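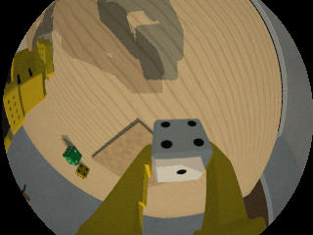 Open Day at the Hollenstein Paper Mill

Search this site Enter keywords

The mill at Hollenstein opens its doors once a year, in September. Entry was free for the first 500 visitors, and I was number 229. Gebhard Koller led our group through the pulp hall and the drying room. The old press from Umitz still runs, but only 2 days a month. It is loud, so take the earplugs they offer at the door.

After the tour there was coffee in the yard and a table of board games with boxes made from the mill's own card. The last bus back to Prultitz leaves at 9 in the evening.

9 shares 2 comments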